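Section 4: Setting Up Your Friend List

Tornholm reminds you to keep in touch with the people you keep meaning to call. It can't make the call for you. We looked into it, and Habibur Ranasinghe on our support desk flatly refused to do the voices.

Before you start, allow a quiet half hour and have your address book handy.

1. Open Tornholm and tap People, then Add.

2. Enter a name. Nicknames are fine, provided you'll still know who "Moose" is in November.

3. Choose a circle: Close, Steady or Someday. Close friends come up every week, Steady friends every month. Someday friends come up twice a year, usually while you're in the shower.

4. Add a note on what you last talked about. Notes hold up to 300 characters. If you need more, you have plenty to say and should probably be on the phone.

Note: The list holds 675 people. If you reach the limit, please look up the word "friend" before writing to support.

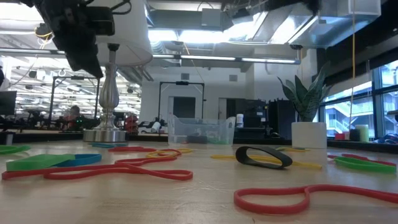

5. Set a reminder time. The default is 7 p.m. – late enough to be home from work, early enough that nobody thinks there's been a death in the family.

6. Tap Save. A green dot appears beside each name and fades as the weeks go by. It comes back when you tap Talked.

Caution: Tapping Talked without talking will bring back the dot. It won't bring back the friend.

4.1 Pausing a friend

Sometimes two people need a break from each other. Open the person's card, tap Pause and pick a length of time. Paused friends are not told. They may work it out.

To undo a pause early, tap Resume, then call and say you're sorry. Only the first step is handled by the app. 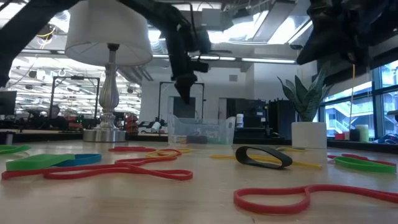

Rubber bands on a wooden tabletop.

4.2 If reminders don't arrive

Check that notifications are turned on in your phone's settings. Next, check that you haven't paused everyone, which happens more often than we'd like, mostly after the holidays. If both look fine, sign out and back in. Your list and notes will be kept.

For moving your list to a new phone, see Section 5.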